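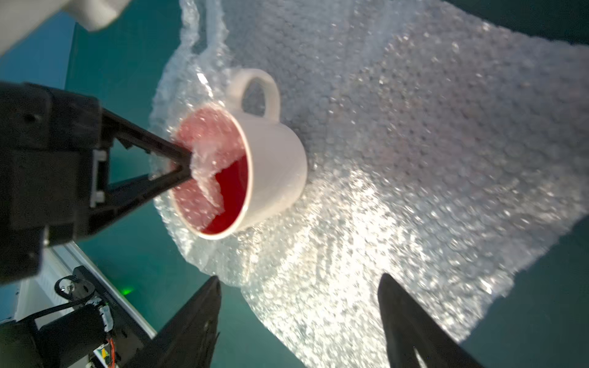
## Open day at Magnusson, two-arm packing cell: notes and questions

**feeder_lane** wrote:

Went to the Magnusson open day on Monday. Most of the floor was conveyor retrofits, which I skipped. The bench at the back had the two-arm cell doing cups and bubble wrap on a teal table. Prapai Kamolrat ran it and took questions between attempts.

Points I wrote down:

- Each arm has a two-finger gripper. The finger reaching into the cup is long and tapered, with a triangular cut-out near the base.
- White cup with a handle, red liquid nearly up to the rim. It was tilted on the wrap in the wrist-camera picture, with a strand of the wrap down in the liquid and a fingertip on the strand.
- Planner is Zoma. Grasp scoring is their own.
- Up to 20 attempts per session, then they re-zero both arms.

Kamolrat said clear film is the hard part. Depth drops out on it and the wrist view is full of glare.

**tare_weight** wrote:

Did they publish a success rate, or was it "come and look"?

**feeder_lane** wrote:

No sheet. I stayed for 12 attempts and she called 3 of them good. Her criterion was strict: wrap around the cup body, handle covered, level unchanged.

**oskar_dn** wrote:

I don't see the value of a full cup. No packing line ships an open cup of liquid. Use an empty one with a weight in it and you get the same mass without the mess.

**tare_weight** wrote:

Same mass, different dynamics. A fixed weight doesn't move when you tilt it. If the test is whether the second arm disturbs what the first is holding, liquid shows it immediately and costs nothing to instrument.

**oskar_dn** wrote:

Then put a force sensor on the wrist and log it. A red liquid is for visitors.

**Åsmund Lie** wrote:

I work on the gripper side at Brasum and we have run something similar. We log wrist force and use dyed water. The force log tells you that contact happened. It is poor at telling you the film has gone over the rim, as the film weighs next to nothing. With color in the cup, the camera picks that up as a change in the opening.

On the fingers: a narrow tip is good for pinching an edge of wrap and bad for pressing it flat. We went to a wider pad for the second arm and kept the narrow one on the first.

**feeder_lane** wrote:

Asked her about pads. She said the Poltis ones are on order and she expects them in April. She wants the same tips on both arms until then so the runs stay comparable.

**oskar_dn** wrote:

Fine on the film detection. I still think 3 out of 12 is early to be inviting people in.

**tare_weight** wrote:

I'd sooner watch that than a cut video. @feeder_lane, was the wrap precut or off a roll?

**feeder_lane** wrote:

Precut, one sheet per attempt, put down by hand. The edges were ragged, and the sheet bunched up behind the cup. She said a flat sheet gives better numbers but they don't get flat sheets from the dispenser.

**Åsmund Lie** wrote:

That matches ours. If anyone is going to the next session, please ask what cycle time they are planning for. We are at 2 minutes per cup and I would like something to compare against.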